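Zuletzt aktualisiert: 22. Januar 2020

Wir verwenden Cookies, um die Darstellung dieser Seite zu verbessern. Mit der weiteren Nutzung stimmen Sie dem zu.

Laborbuch Trundoso, Aufnahmen Verkaufstisch

Stand heute: 252 Durchläufe aufgezeichnet, davon 242 brauchbar. Bei 5 fehlt der Greiferzustand im Log, die übrigen sind zu kurz, weil zu früh gestoppt wurde. Aussortierte liegen unter Etent/verworfen, bitte nicht löschen.

Aufbau wie gestern. Flaschen bleiben auf dem Stufenregal hinter der Schale, Gebäcktüten im Drahtständer rechts, Korb neben der Schale. Startpose linker Arm: Greifer über der Schale, dann absenken.

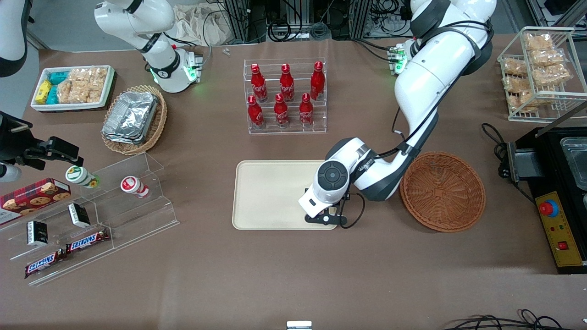 Rückweg nach dem Ablegen ist weiter zu ruckartig. Geschwindigkeit beim Vorführen um zwei Stufen reduziert, danach saubere Kurven. Die alten Durchläufe nicht mit den neuen mischen, sonst lernt das Modell beide Tempi.

Zeitstempel der Gelenkdaten laufen der Kamera nach. Skript von Sugawara angepasst, Versatz wird jetzt beim Export korrigiert. Vadby bekommt den Satz erst danach.

Offen:
- Griffe an den Tüten nachlegen, bisher zu wenige
- Korbposition variieren
- Kabel am linken Greifer neu führen
- Benennung der Episoden vereinheitlichen, spätestens bis April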